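Ticket 186: lanyard task, replay lets go of the ribbon too early
Project: Vornel
Opened by: Heather Innes
Date: September 24, 2020

1. What's going on
Hi Rory! I've now recorded 28 hand demos of the badge lanyard task, and the arm still opens its fingers too soon on 12 of the replays. Sleeve is fine, ribbon is the trouble (it's so thin!). I tried slowing playback first and that did nothing at all.

2. How I'm doing the demos
Bare hands, at the desk, and I pinch the ribbon or the white tag it threads through with my right hand. Two moments from my demos: 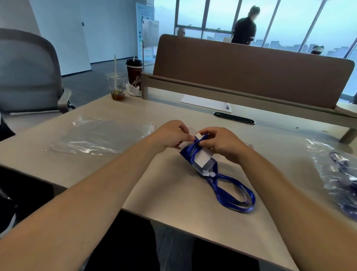
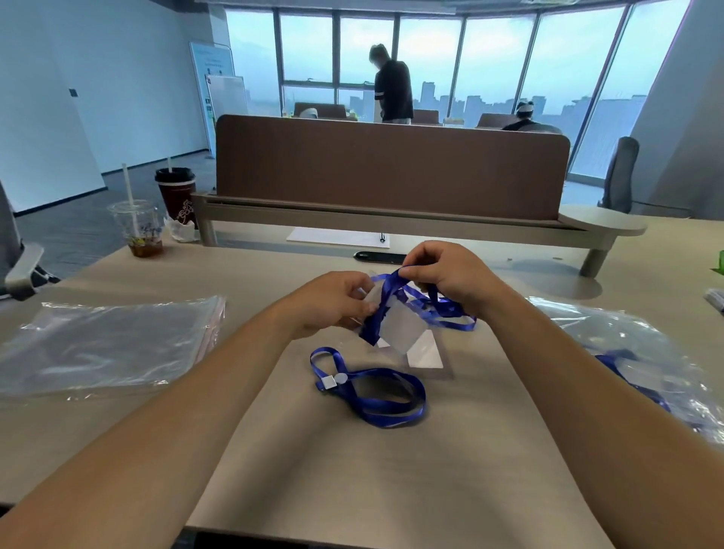 3. Tried so far
Set the grip hold to 600 ms in the Costhorpe config and restarted. Better, I think, but I still got an early release on the next replay. Then I went back and redid a few demos with a longer pause before letting go, and those ones look great so far!

4. Reply from Rory Moncrieff
Keep the pause in. Your release labels are landing early, so please send me the raw log for one bad replay and I'll shift them on my end. Leave the hold where it is for now.

5. Heather again
Log uploaded, it's in the Vornel folder. Leaving this open till I've rerun the 12 bad ones.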